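# Assessing Whether a Robot Arm Can Clear Mixed Household Items

This procedure is used at Grudov to judge whether an arm is ready for simple sorting and tidying chores. It was last revised on 4/27/22 by Asanka Sarkar.

## Preparation

1. Secure the work surface with a clamp and mark the corners of the test area with painter's tape.
2. Place the bin within easy reach of the arm.
3. Select items that differ in stiffness and shape. A work glove, a small capped bottle, an eraser and a plastic scoop make a suitable first set.
4. Lay the items flat, with space between them.

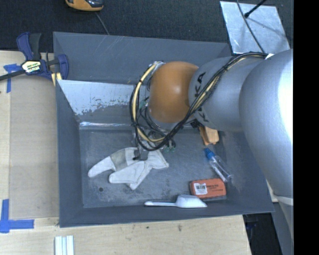 Soft goods should be scored separately from rigid ones. A glove folds when it is gripped, and a grasp that holds at the cuff may fail at the fingertips. Clear plastic is also difficult for many vision systems - repeat those attempts under a second light setting.

## Running the test

1. Allow 40 attempts per item.
2. Record a success only if the item is lifted, carried and released in the target area.
3. Stop the arm before reaching into the bin.
4. Return each item to a new position after every attempt.

## Reading the results

An arm that handles the rigid items may be considered for supervised sorting. It should not be assigned to laundry or kitchen work on that basis. Questions about scoring may be sent to Brândușa Pop.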